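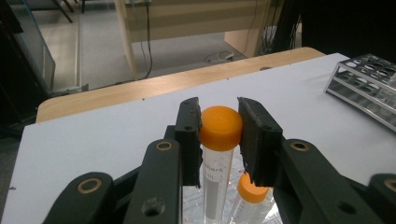
What I learned from 2,000 orange caps

I have spent most of the summer teaching a machine to pick up a tube. My mother, who put me through a lot of school, asked me to explain this at dinner and then asked whether there was any more potato.

The tubes are centrifuge tubes, clear plastic with an orange screw cap, the kind every biology lab buys by the bag and loses under the fridge. The job is to take one and stand it in a metal rack. A person can do this while complaining about parking. We collect our examples by having people do exactly that with a hand-held gripper, squeezing and releasing as they go, and then we train a policy on what the gripper's camera saw and where the hand went. The method is well known by now and I take no credit for it. My contribution is one question, which was whether it matters how neatly the people do it.

I was sure it did. I wrote a page and a half of instructions for our demonstrators. Approach slowly. Close the jaws level, on the cap, with the tube upright. If you fumble, stop and start the take over. I even put a diagram in, and I can't draw, so it looked like a crab reading a thermometer.

Beathag Gunn, who sits across from me and has a much better publication record, read the page and a half and said I was going to teach the thing to be helpless. Her argument was that if every demonstration goes well, the policy never sees a tube in a bad spot, and the first time it drifts a little off to the side it will have no idea how to come back. I said that was a known issue and I had thought about it. I had thought about it in the sense that I had read the title of a paper.

So we split the collection. One set followed my instructions. The other was what Beathag called the slob set, where people were told to get the tube in the rack and keep going whatever happened, including grabbing it crooked, letting it slump against its neighbor, regrabbing, nudging it with one jaw, or chasing it across the table. We ended up with 2,000 takes in each. Iason Galanis did a heroic share of the slob set, and I say that with affection, having seen his kitchen.

Same network, same training time, same robot at the end. We named the code Sarnia, for reasons that involved a long drive and a bad sandwich, and the tidy and slob versions got trained on the same weekend so nobody could blame the weather.

The part I was wrong about

With the tubes placed where the tidy demonstrators had mostly placed them, the tidy policy was lovely. Smooth approach, jaws closing on both sides of the cap, up and over. I took a video and sent it to people who hadn't asked. The slob policy did the same job with a wobble in it, and sometimes paused above the cap like a man trying to remember why he came into the room.

Then we leaned the tubes on one another. With the caps tipped over at various angles, the tidy policy went to where a nice upright cap would have been and closed on the air next to it. Then it lifted the air and carried it to the rack. It placed the air very carefully. I have watched this more times than I would like, and the carefulness is what hurts.

The slob policy missed on the first try plenty too. But it came back. It would bump the tube, back off, come in again from a bit farther over, and get it. It had learned that from Iason, in a sense, who had done the same thing all through August while listening to podcasts about shipwrecks.

Mixing the two sets beat either one alone, and you may be thinking this is obvious. Beathag thought so too and has mentioned it. What I didn't expect was how little slop it took. Keeping most of the tidy takes and swapping in a modest helping of the messy ones gave us nearly all of the recovery, and the motion stayed smooth when things were going fine. Past that point, extra mess mainly bought us extra wobble.

Things that did not work

Faking it. I tried adding noise to the tidy takes on the computer, jittering the path and pretending the hand had slipped. It helped a hair. The trouble is that when a real hand slips, the tube moves as well, and the camera sees the tube move, and my jitter had none of that.

Asking people to fumble on purpose. People are terrible at it. They fumble the way actors in commercials fumble, with big arms. We threw those out.

A fancier cap detector. Two weeks, no change worth reporting. I have deleted the branch and would ask you not to bring it up.

Things I still don't know

Every tube we used had the same orange cap. I suspect our policy has a deep relationship with the color orange and a nodding acquaintance with the idea of a tube. Blue caps are on order from a supplier called Drestex, and have been on order long enough that I've started to think of them as a theoretical object. I also don't know whether the result carries over to anything you can't nudge without consequence. A full tube with the cap off would punish the slob style in a hurry, and so would whoever had to mop.

I gave a short talk on all this at Plercombe, where the first question was from a man named Sfakianakis who wanted to know if I had considered just using a tube feeder. They exist, they're cheap, and they don't need 2,000 of anything. I told him it was a fair point, and then I talked about generality until the chair stood up.

The write-up goes in once I've redone the plots. Beathag is first author on the section about why I was wrong, and it's the longest section. The page and a half of instructions is now one line, and the crab is taped to her monitor.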